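Grukivlow: inventario fotográfico de áreas de café y cocina compartida
Ficha de datos

Versión de la ficha: 10 de febrero de 2019
Responsable de contenido: Sanne Vermeulen
Idioma de las anotaciones: español

Resumen

Grukivlow reúne fotografías y registros de texto sobre los consumibles que se guardan a la vista en áreas de café de oficinas y residencias: cápsulas, sobres de azúcar, vasos, cucharillas, filtros y los recipientes que los contienen. El conjunto se elaboró para apoyar estudios sobre almacenamiento, reposición y separación de residuos en espacios de uso común. Consta de 1,000 registros, de los cuales 600 incluyen fotografía y el resto solo la hoja de inventario transcrita.

Procedencia

Los registros proceden de 12 áreas de café repartidas entre la residencia Vivora y el edificio de oficinas Vandenberghe. Las hojas de inventario se cumplimentaron durante el mes de enero. Cada área se visitó antes y después de la reposición habitual, con un intervalo de 72 horas entre ambas visitas. En la planta baja de Vandenberghe la segunda visita no pudo realizarse y los campos correspondientes figuran vacíos.

Estructura de los registros

registro_id: identificador correlativo, sin significado propio.
area: código del área de café. La equivalencia con la planta y el edificio se encuentra en el fichero areas.csv.
recipiente: tipo de recipiente (caja, cajón, bandeja, tarro, dispensador, sin recipiente).
material_recipiente: material declarado en la hoja de inventario.
contenido: categoría principal del contenido.
texto_legible: palabras que pueden leerse en el producto, transcritas en mayúsculas o minúsculas según aparecen.
disposicion: ordenada, apilada sin orden, mixta.
superficie: mueble o superficie sobre la que descansa el recipiente.
observaciones: campo libre.

Los ficheros se entregan en formato CSV, con codificación UTF-8 y punto y coma como separador. Las fotografías se nombran con el valor de registro_id. Los registros sin fotografía conservan su número y no se han renumerado.

Criterios de anotación

El campo contenido se asigna por lo que el recipiente guarda en el momento de la visita, con independencia de la etiqueta que pueda llevar. Un tarro rotulado «té» que contenga azúcar se anota como azúcar, y el rótulo se traslada a observaciones.

El texto legible se transcribe únicamente cuando puede leerse sin ampliar la fotografía. No se completan palabras parciales ni se deduce la marca por el color del envase. Los códigos de lote y las fechas de consumo preferente se omiten en todos los casos.

El material del recipiente se toma de la hoja. Cuando la hoja dice «plástico» y no precisa más, se mantiene así.

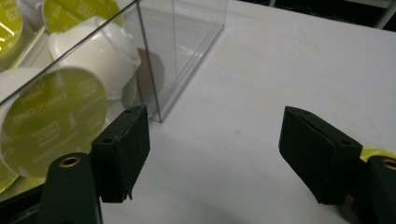

Las cápsulas de café constituyen la categoría más numerosa y la que más dudas generó durante la anotación, sobre todo en el campo disposicion. Se considera ordenada la colocación en filas o columnas con la tapa hacia el mismo lado; las cápsulas de tapa verde amarillenta con la palabra «CAPPUCCINO», echadas en distintos ángulos dentro de la caja acrílica transparente, corresponden al valor «apilada sin orden». En superficie se anota «mesa blanca». Las variedades que comparten recipiente reciben un solo registro, y las que no pueden leerse se consignan en observaciones por el color de la tapa o del cuerpo.

Limitaciones

La muestra no es representativa de los hábitos de consumo de ninguno de los dos edificios. Las áreas con máquina Hokel están documentadas con mayor detalle que las que disponen solo de hervidor, por lo que no se recomienda comparar unas y otras a partir del número de registros. Las cantidades de cápsulas por recipiente no forman parte de la ficha: en los recipientes llenos unas piezas ocultan a otras y el recuento visual no es fiable.

El campo material_recipiente contiene incoherencias conocidas entre «acrílico», «metacrilato» y «plástico transparente». Está prevista su unificación en la próxima versión.

Condiciones de uso

El conjunto se distribuye para investigación y docencia. Los nombres comerciales visibles en los productos pertenecen a sus titulares y su presencia no supone recomendación. Toda corrección deberá remitirse a la responsable de contenido con indicación del registro_id y del campo afectado.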